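Chapter 4
What Households Say They Do

Ask a family how often they eat dinner together and you will get an answer. It will usually be a number, given quickly, and it will usually be too high. This chapter is about what to do with answers like that.

Survey researchers have long known that people report the habits they admire. They read more, drink less and sit down to more home-cooked meals on a questionnaire than they do in their kitchens. What is harder to explain is why so many textbooks, having mentioned the problem in a paragraph, go on to build whole chapters on the same numbers. We will try to do less of that.

Take the Batdale household study. Melaniia Sirko and Arsen Sydorenko mailed a form to 885 homes and asked, among other things, how many evenings in the past week everyone in the home had eaten at one table. The average came back at 5. Sirko then persuaded 145 of the same homes to keep a meal diary through July, filled in each night before bed. The diary average was 4, and it fell further in homes with a teenager. 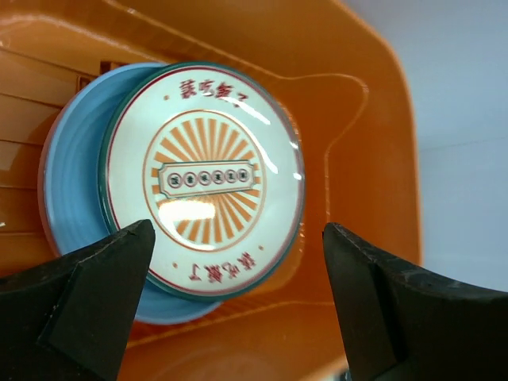 A drop of one meal a week may not sound like much. But the mailed form had been used to argue that shared dinners lead to better grades, calmer evenings and even lower grocery bills. If the families who overstate their dinners are also the families who overstate their children's grades, the link between the two could come from the form alone. Sydorenko raised this himself in a footnote. Few of the people who quoted the study seem to have read that far.

Should we trust the diaries, then? Only up to a point. Keeping a diary changes the thing being recorded. Oksana Levchenko, who interviewed some of the diary families afterward, heard from one mother that she had started calling everyone to the table "so I'd have something to write down." Diaries also lose the families who are too busy to keep them, and those are probably the families who eat apart most often. And July is a strange month to study dinner, with school out and relatives visiting.

There is also the matter of words. "Dinner" meant the noon meal to some of the older people on the form and the evening meal to everyone else. "Together" was never defined. Does it count if one person eats standing at the counter? The form left that to the reader, and the published tables do not mention it.

Before going on, look up a claim about family life that you have seen repeated in the news, and find the exact question people were asked. Keep a copy of the wording. We will return to it in the section on recall periods.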